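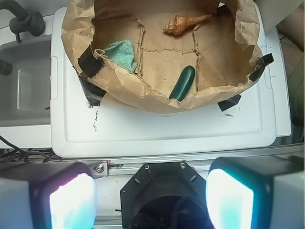 Our feely bag corner has been going since February, and I've had more messages about it than anything else I've put in this newsletter, so a proper write-up seemed fair. The idea is simple — you put a few odd things in a bag, someone reaches in, and they have to say what they've got hold of before they look. Brown paper bags with the tops rolled outward are my favourite, and a strip or two of black tape on the rim keeps them open while small arms go in and out. For contents, go for things that feel nothing like each other. A spiral seashell, a scrap of fuzzy green cloth and something smooth and cucumber-shaped make a lovely first set, and I've seen grown adults at the Grusham hall get all three wrong (I was one of them!).

Shells are the real stars, I think. The ridges and the pointy end give people plenty to talk about, and even the quiet ones start guessing out loud. I pick up most of mine on holiday, but the Heditz charity shop had a box of 50 odds and ends last month and I came home with far too many. 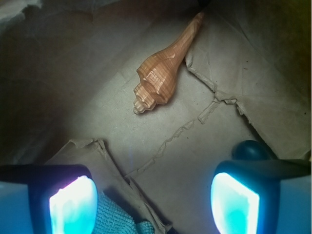
The same shop does bundles of fabric scraps, so have a rummage if you're passing. I cut mine into small bits and give them a wash between sessions. Paper bags don't last for ever, mind. Ours go soft and creased quite quickly, and I keep a stack of 11 in the cupboard so we're never caught short — when one tears it goes in the recycling and out comes the next.

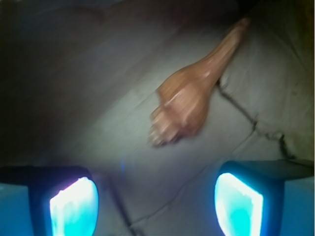

Can I bring my own things for the bag?

Please do, as long as they're clean, have no sharp edges and are too big for a little one to swallow. Put your name on anything you'd like back and leave it in the tub by the door.

I'm hoping to try a version with two bags next, where you have to find the matching pair by touch. Spare fabric very welcome, especially anything furry.

Last updated: October 19, 2020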